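How to sort out the cubbies under a desk shelf (without buying anything)

Posted by Darlene Melnyk, 2021-10-21

I have read a lot of desk organizing guides and most of them are shopping lists. Drawer inserts, label makers, a set of matching trays for a surface you were trying to clear in the first place. I tried the Pinport tray system for a month and ended up with a tidy tray and the same pile next to it.

What follows takes one evening and costs zero. It suits any desk or low cabinet with a raised top and open compartments below. If yours has doors, you can hide things and you don't need me.

1. Empty one compartment at a time. Guides love to tell you to pull everything out at once. I did that in January and ate dinner standing up for two days.

2. Start with the biggest thing in the compartment. Boxes, cases and thick books go in first when we're in a hurry, and then small stuff gets shoved in around them. Slide the big one out level so it doesn't scrape the divider.

3. Wipe the inside. A damp cloth is plenty. The Lumby spray smells nice and I could not tell the difference.

4. Decide whether the big thing goes back. Have you opened it since last winter? If you had to think, it goes to a closet.

5. Leave the top until the end. Remotes, phones and cups will land up there whatever you do, so pick one spot for each and stop fighting it.
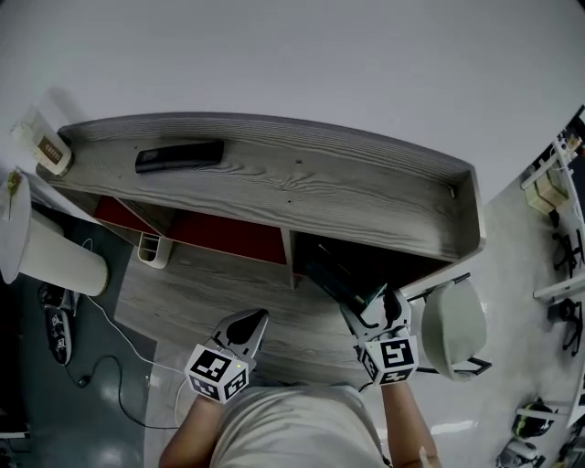
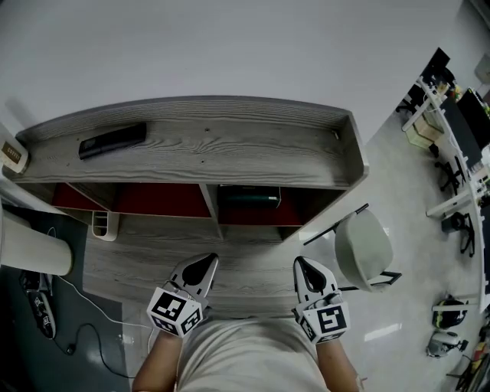
Dark green against the red, with the coffee lettering up on top.

Do I need a basket or a hanging holder for the small stuff?

Only if you already own one. A hanging holder is fine for pens and cords you use every day, but it fills up fast, and then it's another thing to sort. Try a week without it. My sister-in-law Selma took hers down and has not missed it, although she did lose a charger.

6. Put things back with the spines or labels facing out. One layer deep. If something has to go behind something else, you have too much for that compartment, and no divider on the market will fix it.

7. Deal with the cords last. Follow each one to its end before you unplug it. I skipped this and shut off the router in the middle of Radek's call.

As for how long it stays neat, I don't believe anybody who says forever. Mine held for five weeks. Then the mail came back.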